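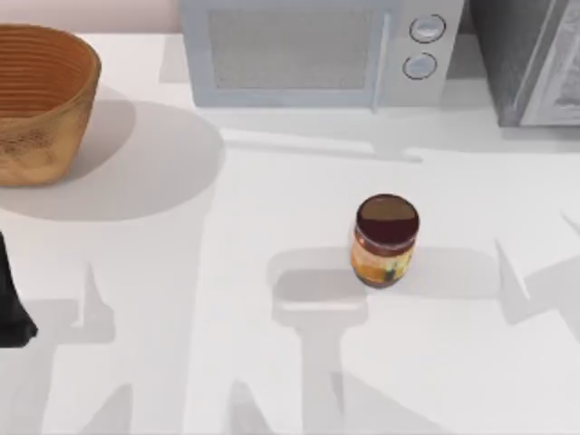
Small jar with maroon lid on a white tabletop.

Vadach Introduces Hybrid Transmission Control Unit for Light Commercial Vans

Thursday, April 7, 2022 — Vadach, a supplier of powertrain electronics, today introduced the Hakeck transmission control unit, a sealed controller for light commercial vans with parallel hybrid drivetrains. The unit manages shift timing, clutch pressure and torque handover between the combustion engine and the electric motor. It replaces two separate modules used in the company's previous system.

The Hakeck unit is designed for front-wheel-drive vans with a six-speed dual-clutch transmission and a motor mounted between the engine and the gearbox. It mounts directly to the transmission case and connects through a single 56-pin harness plug. Earlier Vadach controllers were installed on the firewall and needed a separate harness branch for the motor inverter.

"Torque handover is where most drivers notice a hybrid gearbox," said Kazuhiro Fujimoto, director of transmission engineering at Vadach. "With two modules, the clutch command and the motor command ran on different clocks. They now run on the same one, and the calibration work is shorter as a result."

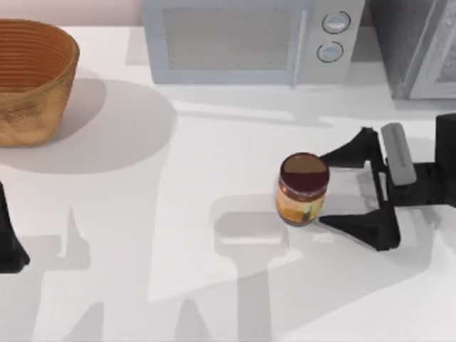 Woven basket and light gray microwave oven on a white tabletop.

The controller reads input shaft speed, output shaft speed, fluid temperature, clutch pressure and accelerator position. During a shift under load, it reduces engine torque, fills the gap with motor torque and closes the incoming clutch according to a stored pressure map. Separate maps are provided for empty, half-loaded and fully loaded vehicles. The unit selects between them using an estimate of vehicle mass calculated during the first few starts from rest after ignition.

If a pressure sensor fails, the controller holds the current gear until the van slows to a safe speed, then limits operation to second and fourth gears. A fault code is stored and the driver sees a warning on the instrument panel. Full operation returns after the sensor is replaced and a clutch learning procedure is completed with a standard workshop scan tool.

Durability testing began in January at the company's Hegyi test center. The program consisted of 1,000 hours on a transmission dynamometer, followed by road testing in 3 vans fitted with production-intent hardware. Road routes included city delivery cycles with frequent stops, long grades and steady highway driving.

"The delivery cycle is the hard one," said Bezawit Nigatu, manager of vehicle testing. "The clutches see repeated low-speed launches, and fluid temperature climbs through the shift. We revised the launch map twice before we were satisfied with the temperature curve."

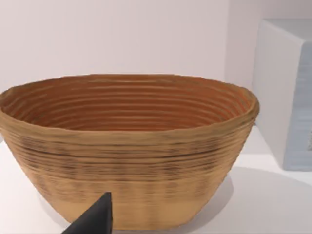 Large oval coiled basket on a white tabletop.

Vadach will assemble the Hakeck unit at its Wurkow plant, on a line previously used for the firewall-mounted controller. Production of the older modules will continue for service parts. The two systems are not interchangeable — the new unit requires a different transmission case and cannot be fitted to vans already in use.

The list price for sample units is $1,498, including the mating connector, calibration software license and installation drawings. Pricing for production quantities will be quoted individually. Sample orders are open to vehicle manufacturers and transmission builders; units will not be sold through retail parts channels. 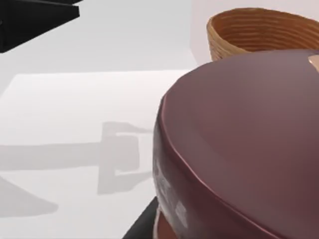
Software updates can be installed through the vehicle diagnostic port with the transmission in park and the engine off. The controller keeps the previous software version in memory and reverts to it if an update is interrupted. Calibration files from the older two-module system can be imported, although pressure maps must be checked against the new clutch hardware before a vehicle is driven.

"Customers asked us to keep the calibration tools they already know," said Boris Radonjić, product manager for control electronics. "The file format is unchanged. The new parameters for mass estimation appear in a separate group."

Technical documents, including the connector pin assignment and thermal limits, are available to customers with a signed development agreement.

About Vadach
Vadach develops and manufactures electronic controllers, sensors and wiring assemblies for passenger cars and light commercial vehicles.

Media contact:
Demetrius Delacroix
Corporate Communications, Vadach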